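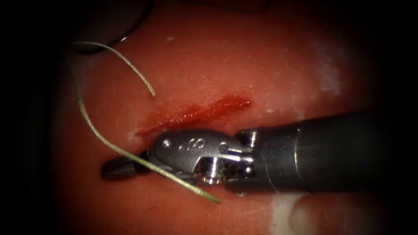

What length should the thread be cut to for a single interrupted stitch in a narrow working space?

Cut it to 7 cm, measured from the swage to the free end. Longer strands leave slack that has to be managed for a single knot.

Ticket 2000
Queue: Consumables, sutures
Site: Trultwood
Raised by: Kirsty Rennie
Assigned to: Ewan Niven
Product: Policarpio braided, curved needle, box of 96
Status: Closed, with one follow-up open

Fault as reported
Thread keeps the bends from the packet after opening. Loops form between needle and tail and catch when the first throw is tightened. Two knots locked before they were down on the tissue. Same box throughout, 87 left.

Log

09:10 Niven. Asked for lot label, storage location and cut length. Asked whether the strands were drawn straight before use.

09:45 Rennie. Lot label sent. Box kept in the lower cupboard next to the steriliser. Strands used full length, not cut down. Not drawn straight, packet instructions do not mention it.

10:20 Niven. Cupboard is warmer than the range on the label. Move the box to the main store. This may account for the set in the thread but not for the locking. Please repeat with cut strands.

11:35 Shearer. Repeated for Kirsty. Strand drawn once between gloved fingers, from the needle end to the tail, no jerk. Do not pull against the swage. Bends mostly gone. One wide loop still formed on the right, clear of the incision. 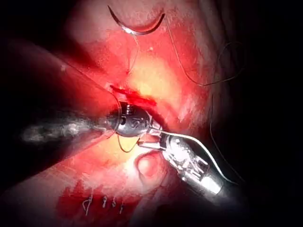
Needle on the tissue above the incision, with a loose loop of thread to the right.

11:50 Niven. A loop that size is acceptable if it is opened out before the next pass. The problem is a small loop close to the incision, where it can be picked up with the tail. Clear those first. Park the needle in sight while doing so and keep it off the edges of the cut.

13:15 Shearer. Done as above with 7 cm strands. No locking on the first or second throw. Tail short but workable. Full-length strand tried again for comparison and it locked once.

13:40 Umali (stores). Box moved. Cupboard relabelled for drapes only. Have asked Dromavis whether the lot was wound on a different card.

14:05 Rennie. Happy to close. Can the cut length go on the tray sheet? The present one gives thread type only.

14:20 Niven. Tray sheet updated, line 4. Closing.

Cause: full-length strands used for single stitches, bends not drawn out. Warm storage possible, not proven.

Fix: draw out once, cut to 7 cm, open loops before each pass.

Follow-up: Dromavis reply on winding card. Owner Danilo Umali.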